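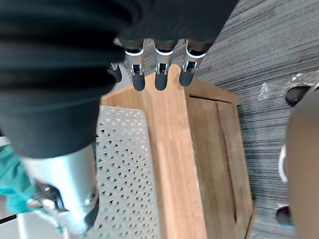
Light-brown wood on gray striped fabric

Best way to paint a secondhand bookcase for a small bedroom?

Bastby724
Got a used Rullel bookcase for my sons room, has that shiny coating on it. Want it pale green to match the curtains. Do I have to sand the whole thing?? No garage, so it'd be in the hallway – and he goes to bed early so no power tools after dinner. Budget is tight, already spent over 500 on the bed and rug.

Jin
Don't skip the prep. Wash it, let it dry, light sand by hand just to dull the shine. Then bonding primer, 2 thin coats of paint. Small foam roller for the sides, brush for corners. Wait overnight between coats, longer if its humid. Did mine in November and the shelves stayed tacky for 10 days – books stuck to them. Also take the shelves out first and number the undersides, mine only fit one way.

And screw it to the wall when your done, kids climb.

Mevar_home
just use peel and stick paper on the back panel and leave the rest alone. way cheaper

Bastby724
Thanks, might do both. Is the primer smelly? Hallway has no window

Jin
Water based one, hardly at all. Leave a door open anyway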